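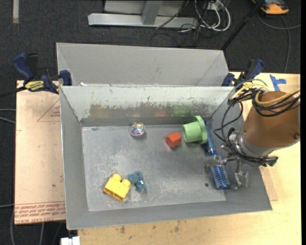 Trellemard Park Stadium: Frequently Asked Questions for Visiting Supporters

When do the turnstiles open?
Turnstiles open 90 minutes before kick-off for league fixtures and two hours before kick-off for cup ties. Supporters are advised to be in their seats at least 15 minutes before the start of play.

How many tickets are made available to visiting clubs?
The standard allocation is 400 seats in the Skuleck Stand. For cup ties the allocation may be raised to 2,000, subject to the agreement of the safety officer and both clubs.

Can I buy a ticket on the day?
Visiting supporters should buy through their own club wherever possible. Any unsold seats are returned on the Thursday before the match and may then be offered at the Jalali Road ticket office. Payment is by card only.

Where should I park?
There is no public parking at the ground on match days. The park and ride site at Trateo has 2,592 spaces, and buses leave every ten minutes until kick-off. The return service runs for one hour after the final whistle. Blue Badge bays at the ground must be booked in advance.

What may I bring into the stadium?
Bags must be no larger than an A4 sheet of paper. Glass bottles, cans, flares and umbrellas with a pointed end are not permitted. Soft drinks in plastic bottles of up to 500 ml are allowed, provided that the cap is removed at the gate. Flags need a fire safety certificate if they are larger than two metres by one — please bring the certificate with you.

Is food available in the visitors' area?
Yes. Two kiosks serve hot food and drinks from the opening of the turnstiles. Alcohol is not sold in the Skuleck Stand during cup ties.

What happens if a match is postponed?
Tickets remain valid for the rearranged date. Supporters who cannot attend may claim a refund from the point of purchase up to 5 working days before the new fixture. Booking fees and travel costs are not refunded.

May I leave and return at half-time?
No. Re-entry is not permitted, except in a medical emergency and with the consent of a steward.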